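Sorkum Kitchen Support
Home > Tickets > Osus hand can opener

Ticket: Osus opener slips on small tomato paste cans with a pull ring
Status: Solved
Product: Osus hand can opener (side cut)
Opened: 1 August 2025
Category: Openers and lids

Original request

I have had the Osus since March and it works well on regular cans. It does not work on small tomato paste cans, the short ones with a ring on the lid. I clamp it on, turn the handle, and the wheel goes around the rim without cutting. On one can it cut partway and then slid up and off.

I know these cans are meant to open with the ring. The ring is the part I have trouble with. My grip is weak in the right hand and the can is so low that there is not much to hold on to. Twice the ring has come off in my fingers with the lid still shut. Regular cans are fine by comparison, because I can brace them against something.

Things I have tried:
– Cleaned the cutting wheel with hot water and a toothbrush. No change.
– Started the cut away from the ring. Slightly better, then it slipped in the same way.
– Used the bottom of the can. The bottom rim is rounded on this kind and the opener will not clamp at all.
– Put a Peninex grip mat under the can. The can stays still now but the opener still slips.

Is there a setting I am missing, or is this the wrong tool for the job?

Reply from Sorkum support

Thank you for the list, it saves a few rounds of questions. There is no setting on the Osus for can size. It is made for cans with a plain rolled rim, 65 mm across or wider. Many paste cans are narrower than that, and the wheel does not stay in contact with the side of a tight curve.

The ring adds a second problem. Ring lids are scored just inside the rim and the panel is thin there. If the opener presses the rim inward, the lid can bend and the wheel loses its bite. Please do not keep going on a can that has already been partly cut. The edge left behind is sharp and does not come off cleanly.

Could you measure one of your cans across the top, rim to rim, and tell us how the ring broke? It helps to know whether it came off at the rivet or tore the lid a little first.

Reply from customer

I measured the one in the cupboard and it is narrower than your 65 mm. Both rings came off at the rivet. I was pulling straight up as soon as the ring was raised.

Reply from Sorkum support

Pulling straight up early is the likely cause of the broken rings. The first step is to break the score line, and that takes a lever motion. Please try this on the next can:

1. Set the can on the grip mat, on a table low enough that your elbow is above it.
2. Slide the handle of a teaspoon under the ring, from the open side of the ring toward the middle of the lid.
3. Raise the spoon until the ring stands at 90 degrees. You should hear or feel the lid give near the rivet. If it has not given, tip the ring a little past upright.
4. Hold the can low with your other hand, covered with a folded dish towel. Draw the ring back toward you slowly, keeping the spoon through it as a handle.
5. Stop while the lid is still attached at the far side, then lift it off by the ring.

If the spoon is too thick, the Ojo ring lifter does the same job and has a wider handle. We do not make it, but other customers with weak grip use it on sardine tins as well as paste.

Reply from customer

Tried it on 3 cans. The first two opened without trouble. The third needed the ring tipped past upright as you said, and then it went. The towel makes more difference than I expected – I can hold the can properly now. I will keep the Osus for beans and soup.

You can close this.

Resolution

Opener not faulty. Narrow ring-pull cans are outside its size range. Use the ring with a spoon or lifter.

Attachments (1)
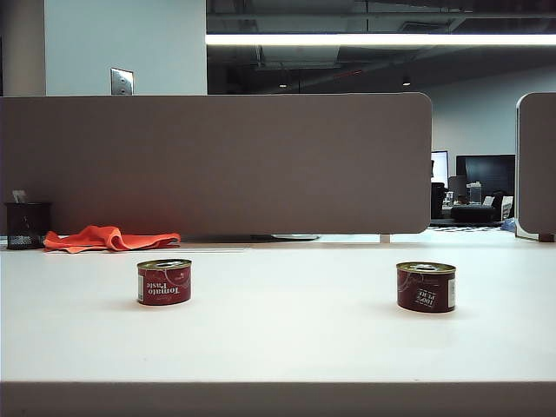 3 min read

Can type for this ticket: short tomato paste can, gold-colored lid, pull ring on top. For full-height cans with a ring, the spoon steps are the same. For plain lids, see the Osus care and use page.

Replies to this ticket are closed.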